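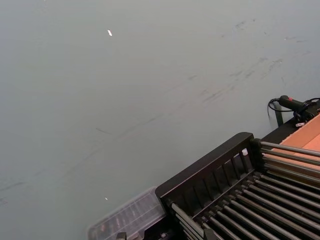 第三讲 表面清洁与擦拭痕迹(课堂笔记,未校对)

一、先把几个词分开
清洁:去掉看得见的脏。消毒:减少微生物。两件事,顺序不能反。脏东西没去掉就喷消毒剂,等于白喷,有机物会消耗有效成份。
光面、哑光面要分开讲。哑光面的微小凹凸会留住油脂,灰色、深色的台面尤其容易看出拖痕。浅色台面不是更干净,是看不出来。
考试爱考定义,背。

二、污渍分类
1. 水溶性:糖、盐、茶渍。温水先上,别急着用清洁剂。
2. 油性:指印、护手霜、厨房油膜。要表面活性剂,中性或弱碱性。
3. 矿物性:水垢、皂垢。弱酸。天然石材禁用酸!!大理石遇酸就失光,擦不回来,只能重新打磨。
4. 附着颗粒:灰、纸屑、棉絮。先干后湿,湿布直接上去会变成泥,越擦越花。
混合污渍怎么办:先颗粒,再水溶,再油,最后看有没有矿物残留。顺序记住就行。

三、拖痕是怎么来的
常见原因:
布太湿,水没收干
布太脏,油从一处搬到另一处
清洁剂过浓,残留成膜
橡胶、塑料硬边在台面上蹭过,留下的是转移物,不是划伤
判断办法:指甲轻轻横过去,卡住的多半是划伤,滑过去的多半是转移物或膜。再用侧光看一遍,正上方的灯看不出来的。
转移物先用干净微纤布加清水,不行再上中性剂,还不行用少量酒精,先在角落试。三聚氰胺海绵(俗称魔术擦)本质是细磨料,哑光面用了会局部发亮,一块亮一块暗,比原来还难看。这条去年作业错的人很多。

四、擦法
布对折再对折,八个面,一面脏了翻一面,不要来回用同一面。
方向:由上到下,由里到外,由净到污。走S形,每一道压住上一道的边。不要画圈,画圈只是把脏东西摊开。
台面擦两遍:第一遍湿,第二遍干收。第二遍大家都爱省,省了就有水痕。
喷剂喷在布上,别喷在台面上,电器旁边更不行。消毒例外,要让表面保持湿润到规定的接触时间,具体看标签,不同产品差很多,不要背一个数去套所有产品。

五、稀释计算
1比50的意思:1份原液加50份水,总量51份。也有标签写的是占总量的比例,要看清楚,两种写法结果不一样。
课堂例题:Tavorport 训练厨房一次需要稀释液897毫升,标签按体积浓度2%配,原液多少?
897×0.02=17.94,取18毫升,水补到总量。量筒读数看弯月面最低处。
先放水后加原液,反过来全是泡。
绝对不许混:含氯的和酸性的,含氯的和氨水。出有毒气体。每年都讲,每年都还有人问能不能少混一点。不能。

六、布的管理
颜色分区:红卫生间,蓝一般台面,绿食品区,黄洗手盆。各单位规定不完全一样,到了现场先看墙上的表,以当地为准。
微纤布不要用柔顺剂,纤维会糊住,吸水变差。不要和棉毛巾一起洗,会沾绒。晾干再收,湿着叠起来隔夜就有味。
Stovwood 分店的案例(讲义附页):台面总是有细白绒,换了三种清洁剂都没用,最后查出来是布和毛巾混洗。教训是先查工具再查药剂。

七、检查
目视:蹲下来,视线跟台面接近平行,看反光。
触摸:戴干净手套,滑感是膜,涩感一般正常。
白布试验:干白布按压拖一段,看颜色。
记录表写位置、时间、用的什么剂,别只写“已清洁”,这种记录等于没写。

八、作业
1. 在家找一块哑光台面和一块光面,用同一块布各擦一遍,侧光看,写出区别,约3百字。
2. 算题:配2升1比50的稀释液,按第一种写法,原液多少毫升?写过程。
3. Lido 案例阅读,回答附页后面两个问题。
周一上课前交,交纸质,写学号。

补充:下次讲地面,重点是pH和封蜡,带计算器。实操课穿防滑鞋,长头发扎起来,手套自己带,丁腈的,乳胶过敏的人提前说。教室在原来的地方,如有变动看群里通知,再次提醒不要迟到,实操分组是按到的先后排得。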